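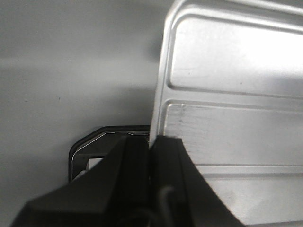
Woltier Stamped Panels - Silver, Ribbed, Rolled Edge

Surplus line, clearing out of the Sumulholm store. Formed sheet metal panels, pressed pattern, folded rim. Sold as single panels or by the bin. Good for cover plates, shelf backs, cabinet infill, shop projects, whatever you've got in mind. Stock is moving so check the count before you plan a big job around them.

Product details

Finish: silver-gray, brushed look, slightly dull. Not painted, not lacquered.
Shape: flat sheet with pressed fields and ribs, rounded corners on the outside
Edge: rolled / folded over, not a raw cut on the rim
Condition: new old stock, handled
Sold as: each, or bin of 90
Minimum order: 3 panels
Original run: 4,000
Left at last count: 2,000

About the finish. These have been stacked and moved, so expect smudges, light streaks, the odd speck. Most of it comes off with a damp cloth and a drop of dish soap. Wipe along the brushing, not across. Do NOT use steel wool, it will leave marks that you can't get out again. If you need a perfect face for a display piece these are probly not the ones.

Bins

Full quantities go out in the blue plastic bins, which stack. Bin is included in the price on orders of 90, no deposit, no return. Smooth inside, easy to hose down. Single panels go in a carton with card between them. 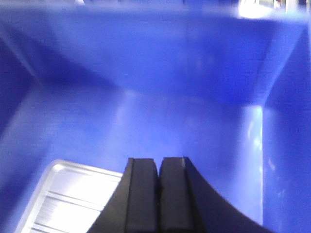 Inside of the blue bin. Sloped walls, smooth floor.

We also sell the bins on their own when we have spare. Ask. Lids are a separate item and we are out of those at the moment, back in November with any luck.

The edge

Rim is rounded along the top and turns down at the corner, then the metal folds back along the side. Much nicer to carry than a cut sheet. Still wear gloves, any panel can pick up a burr in storage and we don't go over every inch before packing.

If you trim one down you lose the fold on that side. File it, or slip some U-channel over it. Hurora edge trim fits, sold by the roll, see Accessories.
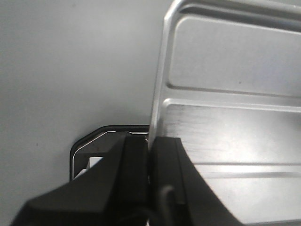
Rolled rim and corner, with the pressed ridges underneath.

Pattern

Raised flat fields up against rounded ridges. The pressing makes the sheet stiffer than a plain one of the same gauge, so you can span a bit more without it drumming. Run the ribs across the short way if you want max stiffness. Screws go in the flat fields. Drilling through a rib is a pain, the bit walks - center punch first.

Panels are handed the same, so they will line up side by side if you keep them all the same way up. 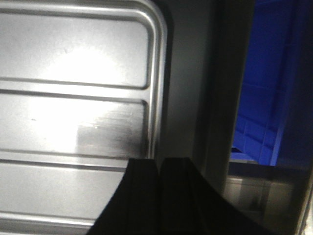 Ordering and shipping

Orders in before 2 p.m. get packed same day. Bins ship on a pallet, curbside only, you'll need someone to help lift it in. Cartons go regular parcel.

Pickup from Sumulholm is fine, use the side door and have your order number handy. Bring a blanket or some cardboard for the truck bed, we don't supply wrap on pickups.

Returns: unused, uncut, in original packing. Smudges and light scuffs are not a fault on this line. Bent corners are, send us a picture and we'll swap it or refund, your choice.

Matching parts

Munteanu corner brackets, plain steel, bag of 3
Hurora edge trim, black or gray, by the roll
Woltier blue bin, empty (when available)
Woltier flat panel, same finish no ribs - SOLD OUT

Questions we get

Can I paint them? Yes. Degrease, scuff with a fine pad, then a metal primer. Skip the primer and it peels.

Outdoors? Under cover ok. Not sold for roofing.

Will you cut to size? No, sorry. No saw at this site.

Trade price starts at 3 bins, email for a quote and put WOLTIER PANEL in the subject line so it dosn't get lost.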